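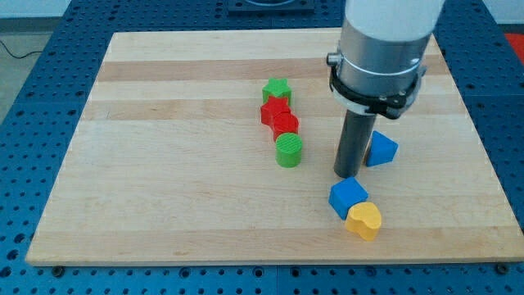 Keep the Plain Blocks

Every April our toy library in Ivbridge clears its shelves, and every April someone suggests giving away the loose blocks. They have no box, no instructions and no theme. I think they should be the last thing to go.

Take a green star, a red star, a red cylinder and a green cylinder. Push them into a line and you already have something to talk about. The stars sit together and so do the cylinders. Swap two of them and it becomes a line sorted by color. A child of four can find that out without help.

Themed sets don't do this as well. My niece has a castle with 496 pieces, and it has been a castle since the day it was built. She is proud of it – she also doesn't touch it.

Ludivine Caron, who runs our Girnuver branch, disagrees with me. She says plain blocks come back late and with parts missing. That is true. A missing block matters less when the set was never meant to make one particular thing.

I would also put a flat wooden board out with them. A cutting board is fine. It gives the line an edge to stay inside, and it can be carried to the table before dinner with the blocks still on it.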